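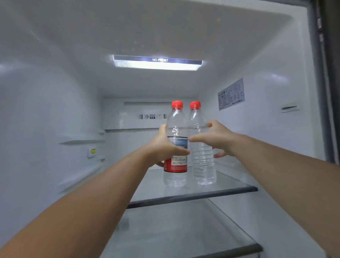
Nonen Hand Demonstration Kit

The Nonen kit records a person doing a household job with their own two hands, so the job can be taught to a two-armed robot. The operator wears the camera on the head and works at normal speed. There is no controller to hold and nothing on the fingers.

It suits jobs where both hands are busy in a tight space: loading a fridge, sorting a drawer, clearing a shelf. Clear bottles and glass shelves are hard for depth sensors, so our fridge task set uses plenty of both.

What's in the box

Head camera with adjustable strap
Recording pack with belt clip, 114 g
4 m cable
Foot pedal to mark the start and end of each demonstration
Licence for the Grallamholm desktop software, one seat

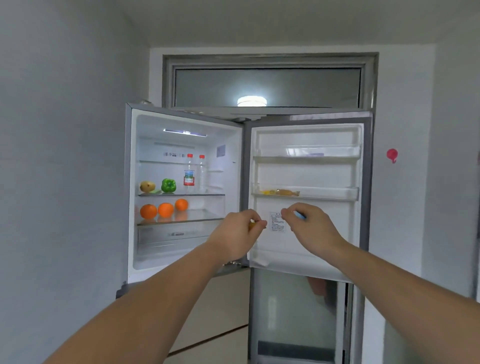 Setting up a task

Write the task as a short instruction, such as "put the bottles on the middle shelf". Keep both hands in view for the whole demonstration and change the starting layout between runs. Mix your shapes and colours: round fruit, peppers, bottles and small wrapped items all need a different grasp. Bare forearms track best. Roll up long sleeves.

The software finds the hands, splits the recording at the pedal marks and exports wrist and finger paths. Clips where a hand leaves the view are flagged for review and can be kept or deleted.

Remote control option

Some tasks need to be shown on the robot itself. The Wukau arm pair is sold separately and plugs into the same recording pack. Remote sessions and hand sessions are saved in one format and can go into the same training set.

Specifications

Battery: 27 Wh, removable
Storage: 2000 GB
Operating system: Windows or Linux
Warranty: 4 years, parts and labour

The Bashir camera mount from the older kit does not fit this model.

Page updated 12 April 2023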